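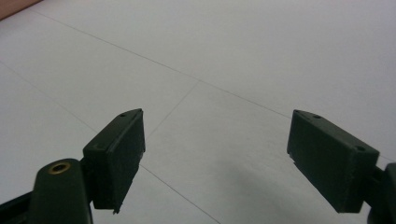 Nesutari hand-held grippers, sold in pairs, $2,097. I run the folding room at Grornside, and these are what we use to show the folding arm how a sweater goes. You fold with them in your hands, it learns from the recordings, and you keep going till it gets the idea!

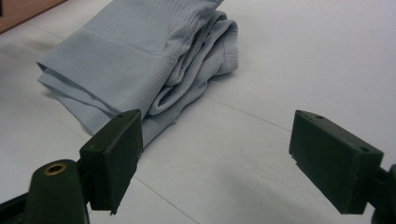 Light blue-gray knit, folded

My worry was the crew. All 54 kept their jobs — the hours moved from folding over to teaching and checking, and wrists get tired in new places (take breaks, please).
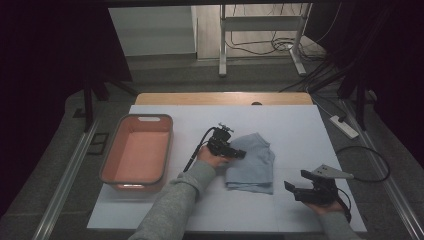 Orhun Sarıgül wrote in to say he'd trade a whole shift of folding for two hours of teaching, but he wants the teaching paid at the higher rate. Fair point, and I've passed it on.

Spare finger pads ship separately. Order early, ours chip.

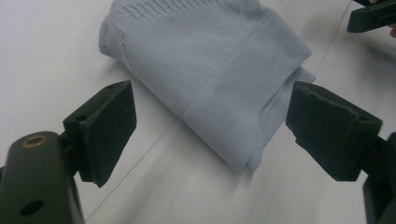
Grornside, October 1, 2019

Pairs are back in stock. The next batch comes in December.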